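Home Products Seals and Strips Care and Cleaning Spare Parts Where to Buy Contact

Search our shop Enter word or item number Go

Clorkora Dust Seal Strip for Glass Cabinet Doors
Item number 1694

The Clorkora strip is a soft brush seal which you glue to the inside edge of a cabinet door. It closes the small opening between the door and the body of the cabinet, so that less dust is coming in to the shelves. We make it in our workshop in Grasmont and we cut it to length by hand for every order.

Many people who keep a collection at home know the problem. You clean the shelves on Saturday, you put every piece back on its place, and after a few weeks there is again a gray layer on everything. The door was closed all this time. The dust enters through the gap, which on most cabinets is between one and four millimeters wide. It is wide enough also when you do not see it. Each time the door is opened and shut, air is pushed out and pulled in, and the dust travels with this air.

What is the strip made of

The brush is polyamide fiber, fixed in a thin flexible back. The fibers are short and stand very close to each other. In the middle of the brush there is a fin of thin film, a little lower than the fibers. The fin does most of the work, and the fibers keep it straight and make the closing quiet. The back has an acrylic glue layer with paper cover. We do not use foam in this product. Foam is cheaper, but it becomes flat in one or two years and then it leaves crumbs on the shelf.

The strip is available in three colors: clear gray, black and white. For a dark cabinet we recommend the black one, for a cabinet with light door edges the white one. The clear gray is the least visible on a glass door without a border. It is not fully transparent, please do not expect that you will not see it at all.

Choosing the right height

Take a small piece of modeling clay and press it on the door edge, then close the door carefully and open it again. Measure the thickness of the clay. This is your gap. Choose a strip which is one millimeter higher than the gap. If you choose a strip which is too high, the door will spring open or the magnet will not hold. If you choose it too low, it will look nice and do nothing.

Please measure at the top, in the middle and at the bottom. Older cabinets are often not straight, and the gap at the top can be double of the gap at the bottom. In this case it is better to adjust the hinges first. A strip can not repair a door that hangs wrong. 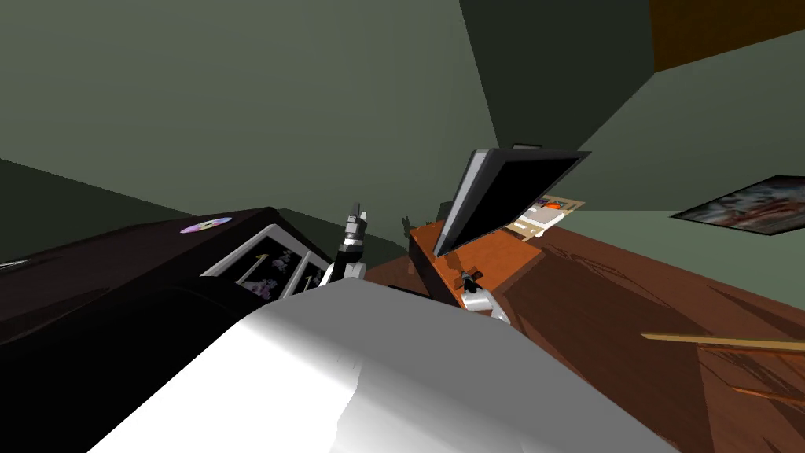

For sliding doors you need the longer fiber version, which we sell under the name Suvside. It is built for movement along the strip and not against it. The normal Clorkora strip on a sliding door will work for some time, but the fibers bend to one side and stay like this. We tested both versions on the same test door with 4000 movements. The Suvside strip lost no fibers that we could find. The normal strip was clearly leaning after 500.

How to install it

Clean the edge with alcohol and a cloth which does not leave lint. Do not use window cleaner - it leaves a film and the glue will not hold on it. Let the edge dry completely. Cut the strip with sharp scissors from the back side, so the fibers are not crushed. Remove the paper cover only a hand width at a time and press the strip down while you go. Do not stretch it. A stretched strip becomes shorter again over night and then you have an opening in the corner, exactly where the dust likes to enter.

In the corners, cut both ends straight and let them touch. Some customers ask about a diagonal cut like on a picture frame. It looks better on the first day, but the tips of the fibers fall out at the thin end.

Leave the door closed for one night. The glue reaches its full strength after three days.

Is the cabinet then closed like a box?

No. Air is still moving, only much slower. This is also what we want, as a fully closed cabinet can keep moisture inside, and moisture is worse than dust for paper, leather and some older plastics. If your room is humid, put a small hygrometer on the lowest shelf and look at it from time to time. For collections with metal or painted pieces, you can read our page on the Pisharody moisture tray, which fits under most shelves.

Cleaning the strip

Two times in a year, go over the brush with a vacuum cleaner on low power. Use the small nozzle and move in one direction. If the brush is sticky, for example in a kitchen, use a damp cloth with one drop of dish soap. Please do not use oil or silicone spray. It makes the door run smooth for a week, and after that all the dust of the room is hanging on the brush.

Technical data

Brush material: polyamide with center fin
Back width: 5 mm
Heights: 3 mm, 4 mm, 5 mm, 6 mm
Colors: clear gray, black, white
Length per roll: 2000 mm
Temperature for gluing: 15 to 30 degrees Celsius
Suitable for: glass, metal, lacquered or melamine surfaces
Not suitable for: oiled or waxed wood, raw chipboard, wallpaper

One roll is enough for most small doors. For a tall door you will need two or more rolls. Measure all four sides and add ten percent for the cuts.

What customers wrote to us

"I have bought it for my cabinet with model ships. The rigging is impossible to clean, so I was hoping for a lot. Since June I opened the door maybe five times and I still did not need the brush. The glue smells a little on the first day." - Nneka Obi

"Good product, but measure two times! I ordered 6 mm and the door did not close. The exchange was easy and the 4 mm fits very well. I would wish a brown color." - Femi Effiong

About the brown color: we have asked our fiber supplier and the smallest quantity is too big for us at the moment. If you are interested, write us a short message, and when enough people have asked we will order it.

Delivery and exchange

Uncut rolls can be exchanged within 30 days. Strips which we cut to your measure can not be taken back, except when we made the mistake. Orders which arrive before noon leave our workshop on the same working day. A sample card with all heights is free of charge, you pay only the stamp.

Filed under: Display Cabinets, Door Seals, Dust Protection, Collector's Supplies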